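3. Putting the hand together

I should say up front that this section is more of a shop story than the others. Bronisława Malinowski, who read the early drafts, kept asking me to write down what the build was like, because the parts list in Section 2 makes it look like an afternoon with a screwdriver. It took me most of a winter (evenings only, after the dishes), and a good share of that went into things I'd gotten wrong the first time and then, more stubbornly, the second time.

3.1 The palm

Everything hangs off the palm block, so that's where I started. I wanted one printed housing that bolts to the wrist, carries the tendon mechanism on its front face, and can come off again without taking the fingers apart. The first version did the first two of those and made me pay for it. Every time a tendon slipped I had to pull the whole hand, lay the fingers out on a towel, and start over. Version 2 has the mechanism out in the open where I can get a hex key to it. It's not pretty, and dust gets in, but a re-tension now takes me less time than finding the hex key.

The color is simply what was on the printer at Trarnia, the shared workshop where I rent a shelf and a corner of a bench. Somebody had left most of a spool of bright green and the rule there is that an open spool belongs to whoever is printing. I've grown fond of it! It also makes the palm very easy to find in video when I'm going back through trials late at night.

Cable routing was the part I underestimated most. The wrist has to turn, the cable has to follow, and any slack you leave will sooner or later get between a finger and the thing you're trying to pick up. I tried printed clips (they snapped), then cloth tape (it crept), and ended up with a loop around the lower part of the palm and a zip tie. I'd love to report something more elegant. The Prekell wrist adapter we started from has a channel meant for exactly this, but our cable is too thick for it and I wasn't going to re-terminate everything for the sake of a channel.

3.2 The fingers

The fingers are chains of short segments with a screw at each joint, and they come in for the most fussing of anything in the build. Tighten a joint screw too far and the finger moves in jerks -- too little and it flops sideways under load. I set them by feel at first, which worked fine until I had to explain it to someone else. Now the procedure is to back each screw off until the segment falls under its own weight, then bring it in by small turns until it just stays put. Do the joint nearest the palm last. If you do it first you'll be doing it again. 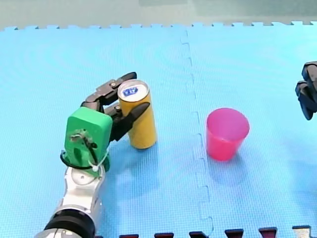 Figure 3. The green palm and dark fingers on a yellow can, with a pink cup to the right and part of a second gripper beyond it.

The other thing that took a few rounds was where the fingers should land. My first instinct was to have everything close toward the middle, like a hand around a broom handle, and for short fat objects that's fine. Tall narrow ones tip. What I prefer now is one finger reaching up high, near the rim, with another one lower down pressing on the side, so that the object is held at two heights. It looks a little awkward and I was embarrassed enough by it to try to tune it away, but the tidier grasps I got in return dropped more often, so the awkward one stayed in.

Finger pads are their own small misery. A hard fingertip skates on anything smooth, and the softer stuff I glued on peeled at the corners. I don't have a good answer yet. The pads get checked at the start of each session and replaced when I don't like the look of them, and I realize that isn't much of a criterion for a paper.

3.3 The table

I work on foam floor tiles, the interlocking kind, laid over the bench. They're quiet, they forgive a dropped can, and if the arm comes down harder than I meant it to, the foam takes the insult. The drawback is the seam. Light objects can sit slightly crooked on it, and a crooked start makes for a confusing log later, so I place things on one tile or the other and keep the seam clear between them. Bronisława caught this one, by the way, while I was busy blaming the joint offsets.

The objects are household things on purpose. I wanted anyone repeating this to be able to fill a table from their own kitchen, and to have some variety in weight and stiffness without buying a set. A plastic cup is a surprisingly rude test -- it wants to scoot away from the first finger that touches it, so the closing order matters far more than it does with something heavier.

3.4 Wiring and what I'd change

Power for the hand runs on its own supply. I shared one with the arm for the first few weeks and got resets whenever everything moved at once, and I lost a good deal of November to chasing that as a software bug. Separate supplies, common ground, and a fuse you can reach without leaning over the arm: please just start there.

If I built it again I'd print the palm a bit deeper so the mechanism sits protected, and I'd redo the cable path before touching anything else. I'd keep the finger segments as they are. The screw procedure above, together with the spares list, is in the Roltotness folder that goes with this paper, and the numbers on how well the hand holds up over repeated grasps are in the next section.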